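样板间

安塞尔莫·比利亚努埃瓦不相信八天能把一间屋子收拾出来。他干了十一年搬家和清理，见过太多人在电话里说“东西不多”，然后打开一扇塞得推不动的门。

“东西不多。”埃斯佩兰萨·亚齐在电话里说。

他在本子上把这句话记下来，后面画了个问号。

房子六十二平方米，原先是她姑妈洛蕾塔·莱昂斯的。洛蕾塔搬去了海边的疗养公寓，走之前留下一串钥匙和一张清单，清单上写着哪些东西归谁，哪些东西谁也不许动。安塞尔莫读完清单，觉得写的人和屋里的东西至少有三年没见过面。清单上说有一只铜壶，他找遍了厨房，只找到铜壶的盖子。清单上说“卧室柜子已清空”，他拉开柜门，一叠毛毯倒在他脚面上。

“已清空。”他念了一遍。

亚齐站在门口，抱着胳膊。“她大概是说心里清空了。”

“心里清空不收搬运费。”

他们从卧室开始。安塞尔莫的办法很老：先看地板。地板露出来多少，活就干了多少，别的话都不算数。亚齐有另一套办法，是从一本叫《弗莱斯图莫夫整理法》的小册子上学的，要求把每样东西拿在手里，问自己一个问题。安塞尔莫问是什么问题，她翻了半天，说那一页粘住了。

“书多少钱？”

“送的。买收纳盒送的。”

“盒子多少钱？”

她没有回答，低头去叠一条毯子。盒子一共买了两套，牌子叫科梅奥，盒身上印着“最多可省下一半空间”。安塞尔莫把其中一只翻过来看了看底，又翻回去。盒子本身占了半面墙。

到第三天，毯子和衣服分成了几堆，堆的名字每天都在变。早上叫“留下”的那一堆，下午叫“再想想”，晚上亚齐又从里面抽出一件印花衬衫，说姑妈穿着它去过一次码头。安塞尔莫问是哪个码头，她说不知道，照片背面没写。
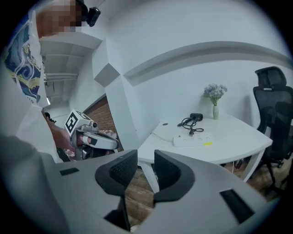 第六天

欧塞维奥·马鲁兰达来估家具。他是鲁伊斯-奥尔特加旧货行的人，进门先敲墙，再敲桌子，敲完都叹气。安塞尔莫认识这种叹气，叹一声，价钱往下走一截。

“桌子有虫眼。”马鲁兰达说。

“那是钉子眼。”

“钉子眼也是眼。”

他给整屋家具出价六百，包括那张床，包括姑妈清单上画了两道线的梳妆台。亚齐说梳妆台不卖。马鲁兰达说不卖梳妆台还是六百，安塞尔莫就问他，那刚才梳妆台算了多少。马鲁兰达看了他一会儿，掏出手帕擦了擦手。

“您是搬东西的，还是讲价的？”

“我是不信的。”安塞尔莫说。

最后卖了那张桌子和四把椅子，床也抬走了。抬床的时候，床板后头掉出一本存折、两枚发卡和一只袜子。存折早就销了户。亚齐把发卡放进口袋，袜子在手里拿了很久，像是终于想起了小册子上的那个问题。

“怎么样？”安塞尔莫问。

“没什么感觉。”

“那就扔。”

她把袜子也放进了口袋。

第八天

地板全露出来了。安塞尔莫站在原先摆床的地方，踩了踩，有一块板响。他蹲下去按，不响了，站起来，又响。

亚齐在给姑妈打电话，说都弄好了，说梳妆台留着，说屋子看起来很大。电话那头问了句什么，她捂住话筒，转过头。

“她问铜壶呢。”

“只有盖子。”

亚齐对着电话说了。那头静了一阵，接着是笑声，隔着房间他也听得见。洛蕾塔说壶在她那儿，每天早上都用，就是缺个盖子，还以为让搬家的人偷了。

“让她把清单改改。”安塞尔莫说。

他从纸箱里翻出壶盖，用一条旧枕巾裹了两层，塞进一只科梅奥盒子。盒子大了好几圈，盖子在里面哐当直响。他又塞进一条毯子，这才合上，拿笔在盒面上写下疗养公寓的地址。写完他翻开本子，找到第一页那句“东西不多”，问号还在后头。他想了想，没有划掉，撕下一张账单递给亚齐，上面多算了半天。

“不是说八天吗？”她问。

“毯子砸了我的脚。”

她看完账单，照数付了。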